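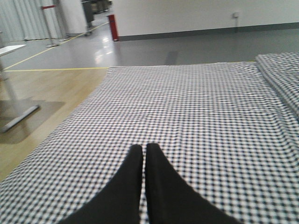
When should the guest bedding be stripped? By 10 a.m. on changeover day, so the first wash is done before the next guests start asking about early check-in.

Minutes, Trellarwood Housekeeping Meeting
Last updated: September
Reading time: 3 minutes

The meeting opened at 2 p.m., or whenever the coffee was ready, which was later.

1. Minutes of the last meeting
Approved after one correction. "Duvet" had been spelled three ways.

2. Checked bedding
The black-and-white check stays for another season. It was noted that a small check hides a great deal, including whether the bed has been made straight. A motion to go back to plain white was made, discussed with some feeling, and lost.

Creases came up again. Ironing a fitted cover on the mattress was ruled out after last year. Agreed: pull the corners from the foot end first, smooth by hand, and leave the room before you see another one.

3. Folding
Spare bedding is to be folded in thick layers with the rounded edge facing the door. Rolling is no longer permitted at Trellarwood. Drustmont may continue to roll, as Drustmont has always done what it likes.

4. Floors
Wood floors get a dry mop first and a damp one second. Stands with metal feet go on a mat. Please lift them when moving them, even a short way. The refinishing quote from Masson came in at 4,000 dollars and was read aloud twice.

5. Budget
There is 600 dollars left for linens. Requests so far come to more than that. The meeting looked at the number for a while and moved on to item 6.

6. Listing
The Zillow listing for the long-term unit still says "sleeps 8." It has 3 beds. To be corrected before anyone takes us up on it.

7. Any other business
The missing pillowcases are still missing.

Closed at 3:15 p.m. Next meeting to be announced on the laundry room door.

Related items
Laundry Room Rota
Drustmont Changeover Checklist
Minutes: The Towel Question, Part 2
Lost Property, Summer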